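Sutavwood Rhymes and Clapping Games
README for the text collection, release 2
Last updated 2021-04-20

What you get

458 playground rhymes, skipping songs, counting-out verses and clapping games, each in its own plain text file, plus one big table that ties them together. They come from four places: Sutavwood, Veren, Talebi and Cedari. Sutavwood has the most by a long way, as that's where the collecting began, and Cedari is the newest and still rather thin.

I've been gathering these for years and I still get a little jolt when a new version of an old favourite turns up. You think you know every possible ending to a skipping song, and then someone from two valleys over sings you one with a goose in it!

What's in the folders

rhymes/ has the words, one file per version
table.csv has a row for each file
actions/ has written notes on the claps, hops and turns, where we have them
tunes/ has simple letter-name tunes for 30 of the songs
old/ has the first release, kept as it was so that older links still work

File names begin with the place, then a short title, then a number if there's more than one version. So veren-blackbird-3.txt is the third version of the blackbird song from Veren. The numbers follow the order in which they reached me and say nothing about age or quality.

Columns in the table

file: the file name
place: where the singer learned it, which may be a long way from where they live now
kind: skipping, clapping, counting-out, ball, ring or other
learned: the decade the singer learned it, or blank
first_line: copied exactly from the text
group: a label shared by all versions of the same rhyme
tune: yes or no
notes: anything else

The group column is the one I'd point you to first. Sort by it and all the cousins line up next to each other, and you can watch a line drift from sense into glorious nonsense and now and then back again. The blackbird group has 9 versions and no two of them agree on what the bird had for breakfast.

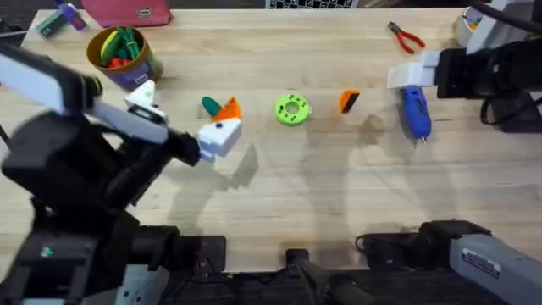 Spelling was a headache in release 1, so the rules are much simpler now. Ordinary words get ordinary British spelling. Nonsense words are spelled however the singer wrote them down, and if they only sang it to us we picked the plainest spelling we could and put "by ear" in the notes. Please don't tidy the nonsense words! "Ippety", "ipperty" and "hippity" are three different things here, and people on the Talebi side feel strongly about it.

Line breaks follow the beat. If a line looks oddly short, try saying it out loud with a clap on each stress and it will usually make sense. A slash marks a pause where everyone stops and changes hands.

How the rhymes were gathered

Mostly by asking. Some were sung down the telephone, some came by post on the backs of things, and a good batch arrived in March after the notice went up in the library at Veren. Singers were asked whether their words could be shared, and anything without a clear yes has been left out. Names, schools and street names have been taken out of the notes. Where a rhyme itself has a child's name in it ("Mary on the wall" and so on) the name stays, as it's part of the song.

Things to know before you use it

Grown-ups remember the rhymes they liked, so the rude ones are probably under-counted. A few rude ones did get through and are marked "cheeky" in the notes, in case you're making a sheet for a class.

The decade is the singer's own guess. Please treat it that way in any chart.

Ball games are poorly covered. I'd love more two-ball rhymes, above all from Cedari.

The tunes give you the notes but not the lengths. If you read music and fancy turning them into proper scores, get in touch, that would be wonderful.

Changes since release 1

Added the group column
Moved the actions into their own folder
Fixed the missing last lines in the Talebi counting-out verses
Took out copies that differed only by a comma

Sending in a rhyme

Write it as you'd sing it, tell us where you learned it, and add the actions if your hands still remember them. Half a rhyme is welcome too. Quite a few of the files began as two halves from different people, and those have "joined" in the notes, with a blank line at the join.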